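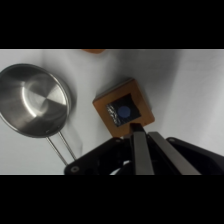 Signing in at Plasari

The open day at Plasari began at 9 in the morning with a visitor badge, a pair of safety glasses and a laminated page of rules that I was asked to read, then initial, then hand back so the next person could read and initial it. By the time it got to me it had the soft corners of a diner menu.

Plasari does manipulation work, which is the business of getting a robot arm to pick up household things without hurting them or anybody near them. The lab sits on the second floor of an old seed warehouse in Ernholm, above a place that reupholsters boat cushions. I had come for the rules. I write about workplace procedure, and I know how that sounds at parties.

Our guide was Palesa Lekota, who runs the lab's safety side and walks backward through doorways with total confidence. She had 10 of us in tow, mostly people from small shops thinking of buying an arm, plus one retired machinist who disapproved of the carpet.

The binder

All of it lives in a binder called Grasis. There is an electronic version too, and Palesa says the two agree, which puts Plasari ahead of every factory I have toured. Grasis runs to 1,435 numbered lines. Some are what you'd expect: who may clear a fault, where the stop button has to be, how fast the arm may go with a person inside the tape. Others have clearly been written the day after something. Line 212 says, in full, "No soup."

I asked about line 212 and was told it was before Palesa's time.

The part I liked best was the section on setting up a table. Before any run, the operator writes down what is on the surface and checks it against the run sheet. Anything extra comes off. The sheet also wants the starting pose of the arm, the name of the operator and the name of a second person who has looked at the same table and agrees. Two signatures for a tabletop seemed like a lot to me. Then I remembered how many times I've signed for a forklift inspection done by nobody I could find. 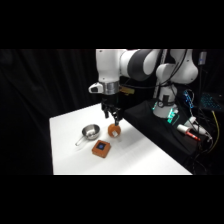 Approach rules are where Plasari gets fussy, and I mean that as praise. An arm coming down on an object has to do it at reduced speed for the last stretch, and the operator's hand stays by the stop the whole way. The sheet ranks objects by how much trouble they cause. Anything round is near the top, and the orange ball under the gripper at the table we were shown is that kind of customer, with one finger right down on the top of it. The saucepan ranks for a different reason: shiny metal confuses cameras, so there is a line asking operators to look at the view from the wrist before they trust it. The machinist asked why they didn't just buy a dull pan. Xolani Nel, the engineer who answers questions of this type, said customers own shiny pans.

He also fielded the inevitable one about whether the arm could hurt you. His answer was yes, slowly, and that the slowly was in the binder.

Where it gets thin

I don't want to make it sound like a monastery. Cable routing gets exactly 3 lines in Grasis, and one of those is a cross reference to another one. Black cables hang and loop down past the edge of the platform behind the arm, and I have seen tidier spaghetti. When I brought it up, Palesa wrote something on her hand. She said a proper section was coming in May. I have heard of many sections coming in May.

The other soft spot is the second signature. Sveva De Luca, who was on the tour from a packaging outfit called Xaba, asked what happens on a short-staffed evening. There was a pause of a kind I recognized. The official answer is that no second person means no run. The binder says so too, in capital letters, and in my experience capital letters mark the rules that get leaned on.

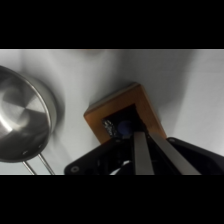

To be fair to them, they let us look through the old sheets, and I pulled a handful from the late shift hoping for trouble. All had two names on them, in two different handwritings. One pair had evidently disagreed, and the second signer had added "fine, but I'd move the block." It had been initialed by both. I'd frame that one.

Coffee was in the hall afterward, from an urn with its own laminated page. Sveva took pictures of the run sheet, with permission, and said she was going to steal the layout but cut it to one side of paper. Palesa told her people always say that and it always grows back.

The next open day is in the fall. Wear closed shoes. It's line 4, and they do check.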